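How a Factory Cleans and Reuses Its Water

Factories use water in large amounts. Some of it goes into the product. Most of it is used for washing, cooling and making steam. This page explains where the water goes after it has been used, and how some of it can be used again. The factory described is the Flomell works at Brallville, which makes soup and fruit juice.

Words to know

Waste water: water that has been used and now has other things in it, such as dirt, soap, fat or bits of food.

Sludge: the thick, wet mud that collects at the bottom of a tank when dirty water is left to stand.

Microbe: a living thing too small to see without a microscope. Bacteria are one kind of microbe.

Filter: a layer of material with small gaps in it. Water goes through the gaps. Pieces bigger than the gaps stay behind.

Mains water: clean water that arrives through pipes from the water company.

What the water is used for

Fruit and vegetables arrive with soil on them, so they are washed first. The pans, pipes and floors are washed at the end of every shift. Hot soup has to be cooled before it is packed, and this is done by running cold water through pipes beside it. The soup and the cooling water never touch. Heat passes through the metal wall between them.

Each of these jobs leaves the water in a different state. Cooling water comes out warm but clean. Water from washing carrots has soil in it. Water from washing pans has fat, soap and food in it, and is the hardest to clean. At Flomell the three kinds travel in separate pipes. If they were mixed, all of the water would need the longest treatment.

Water you do not see

Many things in a home needed water when they were made, even if they are dry when you buy them. A potter adds water to clay so that it can be shaped. Paper is made from wood fibres floating in water. Cotton plants need water to grow, and the cloth is washed and dyed in water afterwards. Plastic goods are often shaped in a hot mould, and water flowing through channels in the mould cools them until they are hard.

The water used to make an object is called its water footprint. It is measured in litres. Two objects that look alike can have very different water footprints, depending on what they are made of and where they were made.

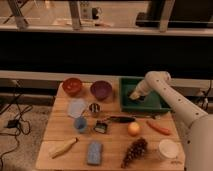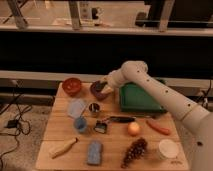 Stage 1: Screening

The dirty water first passes through a metal screen, which works like a large sieve. It stops peelings, stalks and anything else that could block a pump. The pieces are scraped off the screen into a skip. They are sent to be made into compost.

Stage 2: Settling

The water then flows slowly into a settling tank. When water moves quickly, it carries soil along with it. When it is nearly still, the soil sinks. Fat does the opposite. It is less dense than water, so it floats to the top.

There are two settling tanks at Brallville. The works can use one while the other is being cleaned. A slow scraper pushes the sludge along the bottom to a drain, and a second scraper pulls the fat off the surface.

Stage 3: Microbes

After settling, the water still contains sugar, starch and other food that has dissolved. A dissolved substance has spread out so finely that it will not sink and a simple filter will not catch it. Microbes are used to remove it.

The tank for this stage is called the Onska tank, after the design the factory bought. Air is blown in through small holes in the floor of the tank. The microbes need oxygen from the air to live, and they feed on the dissolved food. They turn part of it into carbon dioxide and water, and use the rest to grow and make more microbes.

The water stays in the Onska tank for over eight hours. It then goes to another still tank, where the microbes clump together and sink. Some are pumped back to start on the next batch of dirty water. The others are removed as sludge.

Stage 4: Filtering

The water now looks clear, but very small particles remain. It is pushed through a bed of sand and then through a Pawlak filter, which is a bundle of thin tubes with tiny gaps in their walls. The gaps are small enough to stop most bacteria.

Filters clog up. To clear them, clean water is pumped through in the wrong direction. This is called backwashing. The dirty backwash water returns to Stage 1.

Stage 5: Disinfecting

Last of all, the water flows past lamps that give out ultraviolet light. This is a kind of light that people cannot see. It damages the microbes that are left so that they cannot multiply. The lamps are sealed inside a steel pipe, because ultraviolet light can also harm eyes and skin.

Where the cleaned water goes

Out of every 100 litres of water used at the works, 49 litres are cleaned and used again. They go to floor washing, lorry washing and the cooling system. The cleaned water is not put into soup or juice, and it is not used for the final rinse of the pans. Mains water is used for those jobs.

The rest leaves in several ways. Some is in the product. Some turns to steam and escapes into the air. Some leaves in the wet sludge, and some is cleaned, tested and released into the river. In February, when the river is high and cold, the tests are the same as in summer.

What it costs

Cleaning water takes energy. The air blowers in Stage 3 use the most electricity, followed by the pumps. Filters wear out and have to be replaced. A factory has to compare these costs with the price of mains water and with how much water its area has to spare. In a dry area, reuse may be worth doing even when it costs more.

Try it: a settling test

You will need a clear jar with a lid, a spoonful of garden soil, tap water and a clock.

1. Fill the jar almost to the top with water and add the soil.
2. Put the lid on tightly and shake the jar.
3. Stand it on a flat surface and leave it alone.
4. Look at it after two minutes, and again after an hour. Draw what you see each time.

Sand and grit sink first. Clay sinks last, and may still be making the water cloudy the next day. Do not drink the water, even if it looks clear. Wash your hands when you have finished.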